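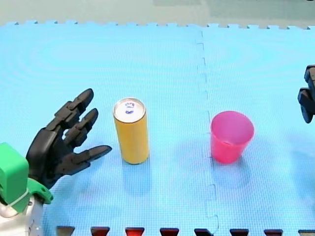 7 min read

December 5, 2023

So I promised myself I'd write up the grasp planner work before the end of the year, and then I spent most of the fall not doing that, and now I have a bug fun enough that I can't put it off anymore. Grab a drink. It's about cups. (And one can. The can is important.)

If you've been reading for a while you know I've been building a small planning stack called Urero on nights and weekends. It takes whatever the perception side thinks is on the table, picks a hand, picks a grasp, and hands a trajectory down to the controllers. The perception side is a separate package, Grineck, which I didn't write and only half understand. Omolara Etim wrote nearly all of it and she's very patient with me about it.

The task we've been stuck on sounds like nothing at all. Two objects on the blue mat, a drink can and a pink see-through cup. Left hand gets the can, right hand gets the cup, both come up, done. I had the can side planning cleanly back in June and I was so pleased with myself that I told several people the cup would be "the same but wider."

It was not the same but wider!

The first thing to know is that the pink cup is translucent, and the depth camera hates it. Ask Grineck for a point cloud of the can and you get a nice fat cylinder with a crisp shiny lid on top (a few holes where the metal glares, but whatever, you can fit through those). Ask it for the cup and you get a rim, a bit of the near wall, and then a smear of points that are really the mat seen through the plastic. The old fitter would look at that mess and come back with a cylinder that was too short and sitting too far away. Then my planner, which trusts everything it's told like a golden retriever, would aim the right hand at a spot behind the cup.

Omolara fixed the worst of that by getting the cup's outline from the color image instead. Pink on blue is a gift, as far as segmentation goes. She takes the mask, finds the rim as an ellipse, finds the base, and fits a tapered shape between them, using the mat plane for the height. Depth only gets a vote on the rim. I think it's a lovely piece of work and it's maybe a page of code.

The taper is where my own trouble started. My grasp sampler only knew about straight cylinders. It would choose a height, wrap the fingers to the radius at that height, and assume that pushing inward gives you a force pointing straight at the middle. On a cup that's wide at the top and narrow at the bottom, pushing inward on the side also pushes you a little bit down the wall. In simulation the fingers just slowly slid toward the base while the cup sat there like it was waiting for a bus. I watched that replay so many times.

What I do now is sample contacts on the actual slanted wall, throw out anything where the force falls outside the friction cone, and then score what's left. For one scene the sampler spits out 3024 candidates for the right hand. After the friction check and the "does this finger go through the mat" check, 923 are left. That's still plenty! I was scared it would be zero. I made a little viewer that draws the survivors as tiny lines around the cup and it looks like a sea urchin, and I've left it open on my second monitor for longer than I needed to.

OK so now the actual bug, the one I wanted to tell you about.

With both fits looking good and both samplers happy, the two-handed plan still failed, and it failed in a way that made no sense. Left hand alone, fine. Right hand alone, fine. Both together, and the planner would say "no valid start state" and quit right away. The hands start out on opposite sides, with the can and the cup between them and a big stretch of empty mat between the can and the cup. There was nothing for them to hit. I could have parked a loaf of bread in that gap.

I did the thing you do, which is blame everyone else's code first. I blamed Grineck. I blamed the collision library. I blamed Veltico, which is the driver layer we use for the hands, and I even typed out half of a grumpy issue before deleting it. (Sorry, Veltico people. You'll never know how close it was.)

Then I turned on the collision geometry overlay, which I should have done an hour in and instead did on the second evening. And there it was. The mat in my scene file had a collision box, and so did each object, and each object's box was being padded so the arms would keep a polite distance. Fine so far. But the padding got applied every time an arm asked for a copy of the scene. One arm asks, you get one layer of padding. Two arms ask, you get two. And because the planner for the second arm was handed the first arm's scene, already padded, the can was now a giant invisible barrel and the left hand's fingers were inside it before anything had moved.

The left hand starts with its fingers pretty near the can, by the way. That's on purpose, I like short approaches. With one layer of padding there was just enough room. With two there wasn't. The right hand had the same problem with the cup, but the planner gave up on the left one first and never got far enough to complain.

The fix was 6 lines. Padding is now a property stored on the object, and the arms read it when they do a check. No one gets to change the shape itself. I also made the scene copy read-only, which broke two other things that had been quietly depending on the mess, and I'm glad it did.

A few odds and ends for anyone doing something similar:

The mat seam shows up in perception more than I expected. The zigzag where the tiles lock together is a strong edge, and it runs down just beside the cup, so the base of the cup mask kept trying to grab a piece of it. Omolara now runs a color check before the edge refinement and it mostly behaves. I'd still move the cup over if I were demoing this for someone I wanted to impress.

Shadows too. They're soft, but they sit right at the bottom of the can and the cup, exactly where you want a clean base line. If your fit says the object is a bit taller than it should be, look there before you touch any calibration.

Log your start states! I have a helper now (it's called Abubakar, please don't ask me to rename it) that dumps the joint values, the padded shapes and the closest pair of bodies every time a plan is rejected. If I'd had that from the beginning I'd have seen "left index fingertip, can, negative distance" on the first evening and gone to bed.

And name your two hands' frames something you can't mix up at midnight. Mine were hand_0 and hand_1. They're left and right now. I'm not going to tell you the story, you can guess the story.

As for what's next, I want to stop planning the arms one after the other. At the moment the left arm gets its path, then the right arm plans around it, so the left is always the bossy one and the right takes these long swoopy detours even when there's tons of room. Planning them jointly means a much bigger search, and my first try was so slow I went and made a sandwich. I have a hunch that I can plan the approaches separately and only couple the lift, where they might really get in each other's way. If you've tried that and it was a disaster, please tell me before I lose another couple of weekends to it.

Omolara also wants to swap in a clear cup with no color at all, and see how far the outline trick goes once the pink is gone. I said sure. I've already started dreading it, but she has a whole page of notes and she sounded so cheerful that I couldn't say no.

The padding change is merged, and the tapered sampler is on its own branch until I write the tests I keep saying I'll write. Comments are open as usual, and if you're one of the folks who asked about the viewer, yes, I'll clean it up and put it in the same branch.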